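Vemeo plans to buy hand-held grippers for its packing work in Clilden

Clilden, July 25, 2022

The small packing company Vemeo has decided how it will spend its equipment money for the next year. The biggest part will go to hand-held gripper tools and to the spare parts for them. A robot arm, which was also on the first list in May, will be bought later, if the results are good.

The company packs gift sets and paper goods for shops in the region. It wants to automate the simple steps first, such as picking up a tray or moving a container from one side of the table to the other. Before this, workers must show the movements many times with the tool in the hand, and the camera on the tool records them. The project has the name Skisska inside the company.

According to the plan, Vemeo will order 4 complete tools from the supplier Eze. Two of them will be in daily use and the others will stay in reserve. The price of one tool is 721 euros, without the camera. The company has also set aside money for around 100 replacement finger pads, because the pads are the part which suffers the most from daily contact with boxes and tables.
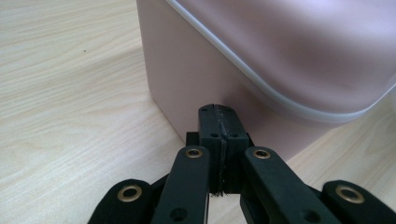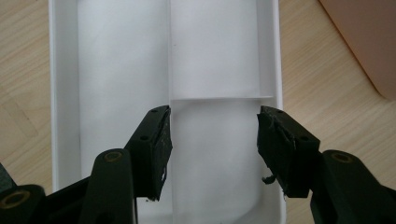
The gripper at a pink container (first picture) and with open jaws over a white tray (second picture). The pad on the right finger is frayed in the second picture.

The question of the pads took a long time in the budget discussion. In the first version of the plan there was only one line for "tools", and the small parts were not counted separately. The workshop asked to change this. A new pad costs very little, but when there is none on the shelf, the recording must stop and the table stays without work until the delivery comes. Now the pads, screws and brass rings have their own line in the budget, and the workshop may order them without asking the office each time.

The office compared the offer from Eze with the cost of printing the plastic parts in its own workshop. Own printing was cheaper for the arms of the gripper. For the complete tool the difference was smaller than expected, as somebody must also put the parts together and check them. For this reason Vemeo will buy the complete tools and print only some replacement arms.

The order should be sent before the end of summer. Eze has promised delivery in two parts, and the second part will be paid only after the first tools have been tested in Clilden. The decision about the robot arm is planned for next May. Until then no packing tables will be changed, and the present staff will continue with the usual shifts.

We use cookies to improve your visit to this site. By continuing to read, you accept our cookie policy. Accept | Settings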